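Bastmont Workshop Newsletter – February

Care and handling: velvet table covers

The studio tables have had fabric covers for four months, and most of the messages we receive about them concern the velvet ones. Velvet is a pile fabric. Short fibers stand up from a woven or knitted base, and the color you see depends on which way those fibers lean. A patch brushed away from you and a patch brushed toward you will read as two different shades under the same lamp. Members sometimes report this as fading or a stain. In most cases a hand drawn across the cloth will shift the patch or remove it.

Pressure marks are a separate matter. Anything with a flat base and some weight pushes the fibers down, and the longer it stands, the more of them stay down. Cans, jars and lenses leave rings. Boxes leave corners. Light packaging and soft toys leave very little, although a snack pouch with a hard spout can press a small dent where the spout touches the fabric.

Ustyna Tymoshchuk has rewritten the care sheet for the covers, and the new version is pinned inside the supply cupboard. The main points are repeated below for members who book tables in the evening, when the desk is closed.

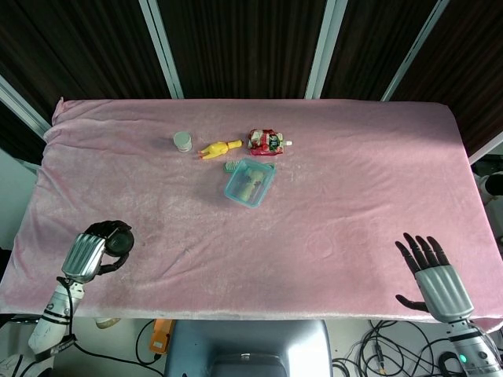
4 min read

The pink velvet marks easily. Faint darker smudges and a pale round impression near a corner are typical of a cover in use, and neither calls for washing. Treat the impression first. Hold a garment steamer a hand's width above the pile, pass it over the mark twice, then lift the fibers with a soft brush while they are still warm. Work against the lean of the pile, then with it. Do not press the steamer head onto the cloth. Pressing flattens the fibers further and can leave a shine that no amount of brushing will take out.

Smudges are handled dry. Use a lint roller for loose dust and a clean white cloth for anything that remains. If the smudge is greasy, cover it with cornstarch, leave it overnight and vacuum through a piece of mesh. Water on its own tends to leave a tide line at the edge of the damp area. The small bristle brushes kept with the props are for cleaning props and should stay off the fabric, as their bristles are stiffer than they look.

Wrinkles come mostly from folding. The covers should go back on the cardboard tubes, pile side out, with the label end rolled last. Ivan Kushnir has cut 32 new tubes to the width of the cloth and they are stacked behind the Corno shelving. Please do not shorten them. A cover that has already creased can be hung over the rail for a day before use, and the shallow folds will mostly drop out. Deep ones need steam from the back.

Fit is the other frequent question. The velvet is cut to hang over the front and sides of the tabletop, and it moves when objects are dragged across it. Pick objects up and set them down. Shiny packaging, metal cans and translucent plastic boxes show up well against a matte pile, but the pile will hold any crumbs or grit they bring with them, so wipe the bases first. Rubber toys should be stored off the cloth at the end of a session – some soft plastics can transfer color to fabric if left in contact for weeks.

Two notes on stock. The supplier, Pasichnyk, has changed the backing on its heavier velvet, and the new roll is slightly stiffer at the edges. Shahzad Orakzai is testing a length of it on the long table and would like comments on how it drapes. The gray cover has been withdrawn for re-hemming and is expected back later in the month.

Replacement requests go to Marichka Skoryk, with the table number and a short description of the damage. Steamers are signed out at the front desk and must be emptied before they are returned.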